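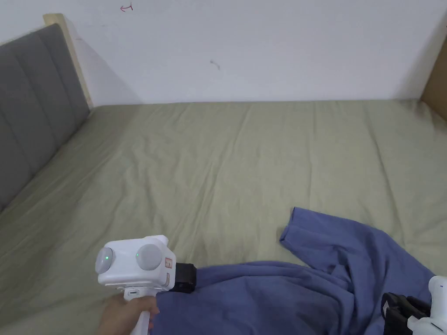

A grey padded headboard against a plain white wall.

Living > Features > Sleep

The Great Spare Room Comeback

Oct 10, 2020

Three nights at my sister's in March and I'd had it with sofa beds. The bar across the kidneys. The cushions stacked in the bath with nowhere else to go. I came home and started asking people what they'd done with their own spare rooms, and got far more than I'd bargained for.

Most had lost theirs years ago. To a treadmill, a desk, a baby, a lodger. Or to boxes, mainly boxes. One reader in Hotumville wrote that hers had been shut up so long she'd forgotten which way the door opened. Now she wants it back. So do plenty of others, judging by the postbag. We asked for your spare room stories in the last issue and had 1094 replies, a good half of them complaints about airbeds.

Fair enough. An airbed at four in the morning is a sad thing.

So, a proper bed. What does it cost? Less than you'd fear if you're not fussy, a lot more if you are. Skirnis, who've sold beds out of the same long shed on the Hotumville ring road for 46 years, say their cheapest double frame is still the one that shifts fastest. People buy it for guests then quietly move into it themselves. The shop has had couples come back for a second one. Snoring, usually.

Wekix go the other way. Online only, flat packed, up to 40 days for delivery when I tried to order, and a help line that plays pan pipes. But the slats are thick and the bolts all fitted, and I've built enough furniture with a bolt left over to be gratefull. Took me an evening. Would have been quicker with two.

Mattress next. Here everyone has a view and none of them agree. Firm for backs, said my neighbour. Soft for hips, said her husband, from the next room. A guest mattress gets slept on perhaps a dozen nights a year, so spend the middle amount and put the rest into pillows. Two sorts, one flat, one fat. Guests never ask for a different pillow. They just lie there being polite.

Then the room itself. Every hotel manual will tell you about lamps and carafes. What my own guests wanted, when I finally made them tell me:

A hook on the door.
Somewhere to put a suitcase that isn't the floor.
A socket they can reach lying down.
The wifi password written on a card.
To know if the window opens.

Not one mention of scented candles. I'd bought four.

Curtains matter more than I thought. Mine are thin and face a streetlight, and my brother-in-law slept a whole weekend with a jumper over his face before he said anything. Lined ones now. From the market at Briem, end of roll, hemmed by me and a bit wonky on the left.

And the cold. Spare rooms are always cold. The radiator gets turned off to save money in the autumn and then everbody forgets. Switch it on the day before, not the hour before. Leave a blanket out on a chair where it can be seen, as people won't go through your cupboards, or won't admit to it.

There's the bigger question of whether you can afford to keep a room for someone who isn't there. In a small flat, no. I grew up in one and visitors got my bed and I got the floor, which I loved. A cousin on the landing, cocoa, talking till late. I don't think we were worse hosts. One reader with two rooms and three children says her mother still visits for a fortnight each summer and everyone shuffles round one place, like a sliding puzzle.

But if you've got the space and it's full of boxes, have a go. Pick one weekend. I filled nine bags from mine, mostly cables and wrapping paper, plus a fondue set, unopened, dated 2000 on the guarantee. Charity shop took the lot except the cables.

The bed's made up. Hook's on the door. My sister has been told she can come whenever she likes, and she says she'll bring her own pillow.

Filed under: Home Comforts, Guests, Bedrooms

46 shares | 12 comments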